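Robot club notebook, breakfast station task
Wednesday, second half of session

Picked up from where the morning group stopped. They left the arm parked and the policy from the weekend run loaded. Their note says the jar reach is fine and the apples are the problem, so we stayed on apples all afternoon and didn't touch the granola.

Task as written on the Prestow entry sheet: take one slice from the serving bowl, move it to a disposable bowl, return to the start pose. Whole fruit has to stay where it is. The sheet allows 2 minutes per attempt. Kavanagh is the team to beat this year and they have apparently been on soft fruit since November.

Changes before starting:
Grip force limit brought down to 300 on the controller scale. The old value was left over from the block stacking task.
Approach height raised a little so the fingers clear the rim.
Wrist speed unchanged.
Kept the tissue lining in the serving bowl. The sheet asks for a lined bowl and we might as well train with it. 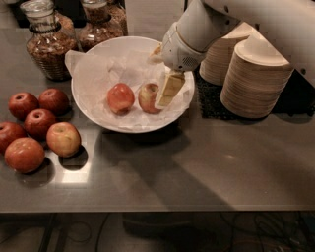 Slice in the gripper over the lined bowl, cut apple right beside it. Spare apples at left.

The cut apple is the awkward one. When the slice sits tight against it the gripper has very little room on that side, and a small error in the approach puts a finger on the whole piece. Tried rotating the wrist before the descent and liked that better than coming straight down. Still want to see it with a fresh cut, as the flesh gets slippery after a while.

Paper also matters more than I expected. If a fold stands up near the slice the fingers can pinch it too. Flattened it by hand between attempts today, which we can't do at Prestow. Next time leave it crumpled and log which attempts catch paper.

Training data: we have more than 2,000 demos, but most are from the Hostusero setup with a plastic tray and no lining. Suggest we weight the steel table ones higher before the next run.

To do
Save today's config under a new name, don't overwrite the morning one.
Ask Lomuvholm if their practice table has the same steel top.
Recheck wrist camera exposure, the reflections move when the lamp moves.
Buy apples. Firm ones.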